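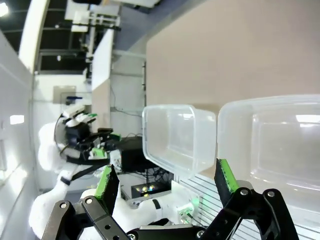
According to one of the packers on the early shift at Kallio, the first thing the new arms changed was the talking. Two people used to stand at each sorting table, one unpacking and one checking, and they got through the morning on conversation. Now there is one person to a table, and the person beside them is at the next table over.

Kallio supplies reusable food containers to school kitchens and hospital cafeterias. Clear plastic tubs come back washed and have to be sorted by size, checked for cracks and stacked for the next delivery. The company employs 21 people in its sorting room. It started trying out robot arms in May, working with Plostent, a small engineering firm that develops its handling routines in its own lab and then moves them to the customer's floor.

Translucent plastic is a hard material for the machines. A tub lets light through and throws it back from the ceiling lamps, and the software can lose track of where the wall ends. Tubs lying on their sides are harder still, and two of different sizes close together are a case that Plostent's engineers went back to for weeks. The gripper has two fingers with padded faces, and it has to close on a rim without crushing it.

A good sorter at Kallio handles 400 tubs an hour. An arm handles nearly 300, but it keeps going through breaks. Management says the arms were brought in for the late shift, which it had trouble filling, and that no jobs have been cut. The sorters have that in writing until the end of next year. Several of them said they would like it for longer.

The work that is left for people has become more mixed. They clear jams, pull out tubs the arms have refused and decide whether a cloudy patch is a scratch or soap. Four sorters have taken a training course run by Brovix, the company that services the arms, and are paid a higher rate. The course was open to everyone, but it was held in the evening in Urkia, a long bus ride away, and parents of young children mostly did not sign up. A daytime course is planned.

Sore wrists come up less than they did. Tired eyes come up more. One sorter said she used to go home with aching hands and now goes home with a headache from watching a screen. She has asked for the screen to be moved lower, and the maintenance crew has put in an order for a different bracket.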